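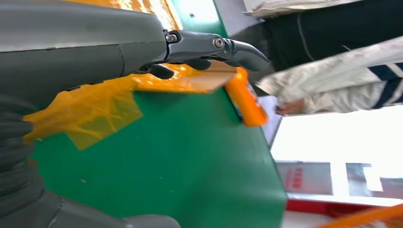
Hand near the board while the arm is live: what's your written rule?

Posted in: Safety and Good Practice

piker_cell4
We're rewriting the one-page rules sheet for our tabletop cells and I'd like to hear what other shops have on paper. Same kind of work as in the picture up top. Arm over a green board, small parts on it, tape on the board, a person standing right at the edge with a hand down low by the surface.

The current sheet says "keep clear of the arm during operation." People read that three different ways. Some think it means feet behind the floor line, some think it means hands off the board, and the Saturday crew seems to think it only applies when the arm is moving.

I want wording that a new person can follow on the first morning. What do you use?

Vilja Halonen
We dropped "keep clear" years ago. Ours says: no hand over the board unless the arm is in hold and the person reaching in has the pendant. If someone else has the pendant, you ask for it. The second part matters more than the first. Both of our near misses were one person reaching while another person pressed resume.

thaweesak_bench
Same as Vilja, except we allow the hand at the board edge during a run at reduced speed. You can't do part resets all day with a full hold for every one. We tried it for a month and people started skipping the hold completely.

Vilja Halonen
Then the reset method needs changing. If the rule gets skipped, I'd look at why someone needs to reach in that often.

thaweesak_bench
Because parts fall over. A narrow part standing on its end gets bumped and somebody has to stand it back up. I don't have a fixture for every shape that comes through here.

F. Ruchti
Two separate questions are getting mixed up.

One is whether the arm can hurt a person at the speed and force you've set. That has to come from your risk assessment, with the actual gripper fitted. Fingers that hang down below the main body of the gripper can pinch against the board even when the arm itself would stop on contact. Check the gap at the lowest point of travel.

The other is who may restart. That's procedure and you can write it in one line.

If the assessment doesn't cover a hand at the edge, the reduced speed argument is over until it does.

piker_cell4
The assessment was done with the old gripper. I'll be upfront about that.

F. Ruchti
Then it needs redoing before you publish the sheet. Put the gripper model and the revision on the sheet itself so the next swap gets noticed.

Yoon-hee Cha
I'd add clothing. Our sheet says sleeves must be fitted at the wrist or rolled above the elbow, no open cuffs, no lanyards. Jackets are okay if the cuff is snug. We used to ban jackets and dropped it in October when the hall got cold and half the team ignored it anyway.

lenni_h
Don't agree on rolled sleeves. Bare forearm next to hinge screws and bolt heads is how I got a nice long scratch. Snug cuff only.

Yoon-hee Cha
Fair. We haven't had that happen, but I'll bring it up.

lenni_h
Also tape. Nobody has mentioned it yet. At Seltton the rule is that tape on a work surface has one meaning per color and it's posted at the cell. Where I was before, people put down strips wherever they liked, new ones over old ones, and after a few weeks no one could tell a part position from a hand limit. If the marking is out of date, peel it off before you put the new one down.

thaweesak_bench
This one I'll sign. We use see-through tape for part positions and solid tape for limits. Peel and replace every 2 weeks.

Anisa Chin
We don't go by the calendar. We replace when an edge lifts. A lifted edge catches cardboard and light parts, and then you're back to reaching in.

piker_cell4
Thanks all. Draft for the new sheet:

1. No hand past the board edge unless the arm is in hold.
2. The person reaching in carries the pendant. Only that person restarts.
3. Cuffs snug at the wrist. No lanyards.
4. One tape color, one meaning. Remove old tape before adding new.
5. Gripper model and assessment revision written at the bottom. If the gripper doesn't match, don't run.

Number 1 stays strict until we've redone the assessment. I know thaweesak_bench won't like it.

thaweesak_bench
I don't. You'll get around 100 resets a shift and people will cheat. But it's your cell.

Vilja Halonen
For number 2, add what happens at shift change. The pendant gets handed over, never left on the table.

piker_cell4
Added. Ferdinand, can I message you about the finger gap check? I've never measured one.

F. Ruchti
Sure. Have the payload and your lowest approach height ready.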